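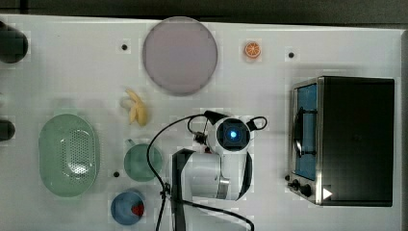 Peiyu Tang asked under the first release why a word list for young children needs a data card at all, if it is only food words and a few sentences. My answer became this file.

Bevitz Food Words, data card

Bevitz is a small vocabulary set for speech practice at home in two languages, English and Swedish. It has 212 words and 85 short sentences. Each word has a plain spelling, a syllable split and a level from 1 to 3. Level 3 words have a consonant group at the start, like "plate" or "spread".

Last updated: December

How it was collected

Humaira Bangash wrote the English list and Stellan Fagerlund the Swedish one. We removed brand names from the sentences, but we kept "ketchup" as a common word.
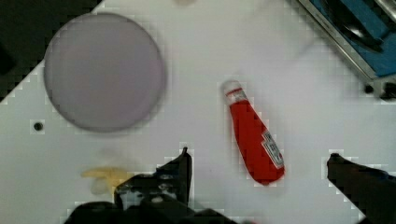
Words with two accepted spellings are kept in one row, divided by a slash. Please do not split them, the sentence file points to the row number.

Known problems

- The syllable split of "vegetable" follows slow speech. Many families say it shorter.
- Regional words for the evening meal are missing.
- Levels were given by one person only, so they are not very stable.

Use

Free for home and school. For a changed copy, please rename it.

258 downloads · 3 comments · Share

Related
Yin Counting Rhymes
Plimeck Picture-Free Stories
Wirkon Weather Words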